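About Plovden

Plovden lends play food to childcare centres, kindergartens and playgroups. Rasha Bitar started it in February with one tub of toy fruit and a list of 14 families. The collection now runs to 371 pieces, and 53 centres borrow from us each term.

Everything goes out in see-through tubs, so children can see what's inside and have a go at packing up on their own.

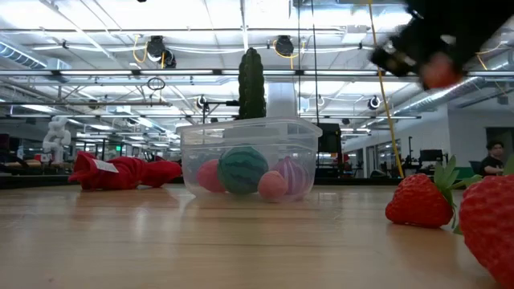
Toy fruit in a clear tub, with strawberries beside it.

We keep the sets mixed. A child might get strawberries, a striped watermelon and an onion in the one tub — sorting them by colour or size is half the fun. Bigger pieces suit the under-threes, and Liviu Iordache can make up a set for any age group.
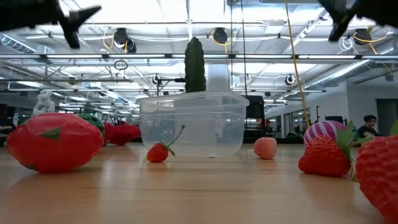

Loans run for one term. Please wipe the pieces with warm soapy water before you send them back, and let us know if anything has gone missing. We don't charge for the odd lost strawberry. 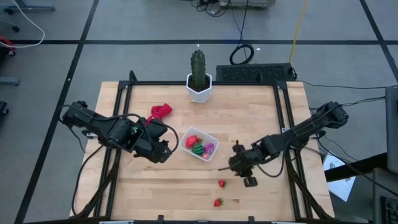
Roxana Pop looks after bookings and Ekaette Adeyemi handles returns and repairs. New centres are welcome to join at any time of year.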